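Plukance Blocks - notes for the data card

Contents
The collection has 300 pictures of small plastic shape blocks in red, blue, yellow and green. The blocks lie on a light wooden board, on top of a blue pegboard. Some stand alone and some are close together, like the red and yellow cylinders near the far edge.

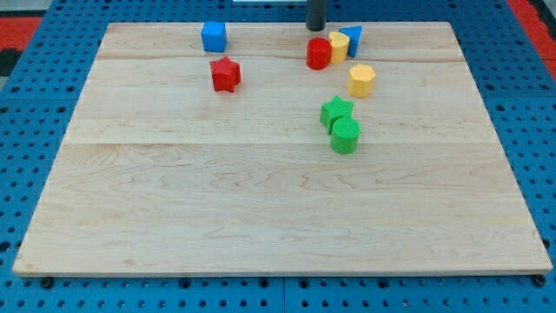
Labels
Each block has one color and one shape name. The star is written "star", also when it is a prism. Please do not label the wood grain or the joins between planks.

Changes
January: 11 labels corrected - mostly cylinders.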